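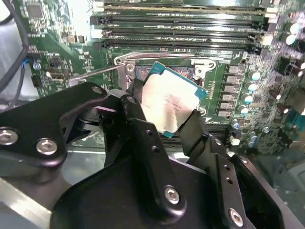
A reader wrote under last week's entry that I should stop scanning in box order and sort everything on a light table first, by place and then by year, and only then go near the scanner. Another agreed and said she had done her father's slides straight from the boxes and ended up with the same beach in nine different folders.

I thought about it over coffee. The boxes are the only order these slides have. My grandfather wrote on the lids in pencil and almost never on the mounts, so once a slide leaves its box I lose the one clue I've got. I'm staying with box order and will sort the files afterward.

Did the rest of the Gulis box before lunch. It is mostly the lake in August, from the same dock, over several summers. The color has held up better than in the Grernham box, where everything has gone magenta. Two slides had fungus in the corners. I scanned them as they are and put them in a separate envelope with a note.

The count stands at 584. I bought sleeves for 1385 and may have bought too many.
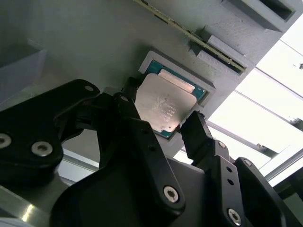

After lunch I tried the slower setting on the Gulis slides with deep shade in them. It pulls up some detail under the trees, and the noise comes up with it. For a picture I might print, it's worth the wait. For the eleventh view of a dock, it isn't. I went back to the normal setting and marked four to redo.

Dust is still the main problem. The blower gets most of it if I do both sides and hold the slide upright. Cotton gloves leave lint, so I've stopped wearing them and just hold the mounts by the edges.

My aunt called at three. She says the woman in the striped dress, the one in front of the bakery in Grernham, is a neighbor and not a cousin. I changed the caption. She also says the bakery moved across the street later on, so that slide has to be from the earlier years. She couldn't say which.
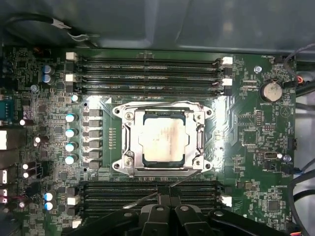
Evening

Copied the day's files to the second drive and renamed them. Box name, then slide number, then a year if the lid gives one. File 194 was a duplicate of the one before it and I deleted it.

The next box says Serura on the lid and nothing else. I held a few up to the lamp. Mountains, a bus, my grandmother in a coat I don't remember. Some of them are in glass mounts, and one is cracked, so that box will be slow. I need to ask my aunt about the bus.

Bed at eleven. Out of envelopes, get more tomorrow.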